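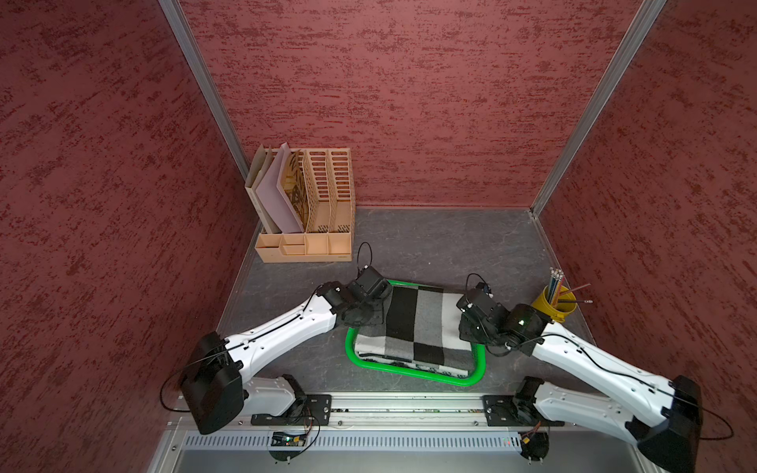
Peach organizer, yellow cup, one folded cloth with paws on it.

I own too many scarves. Fiorella Cocco says the cure is to fold everything the same day it comes off the hook, and Fiorella once got 27 of them into a single drawer, so I listen. My own record is five, and the drawer has never closed properly since.

The folding I can do. It goes in half, in half again, and then you stand there wondering what to do with the fringe. Tuck it under and you get a lump. Leave it out and it looks like something is trying to escape.
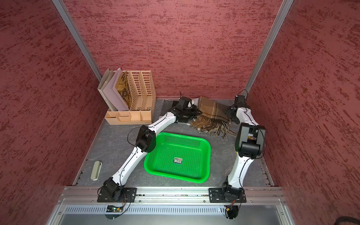
Last changed in December

Brown plaid is the worst offender, being mostly bulk and fringe. I have settled on letting the ends hang out, which Fiorella calls giving up – I call it a finish.

Then there is the green basket. It was meant for mail.

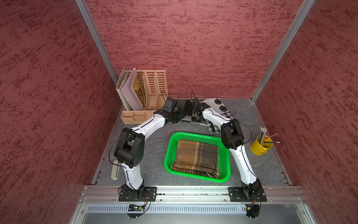
Mail now goes on the stairs, where at least I step on it and remember to pay the bill. The organizer was supposed to take the small stuff, and it does have plenty of little compartments, but a scarf won't go in a compartment. I tried with the thin one from Vudley. Next up are the gloves, if I can find any two that match.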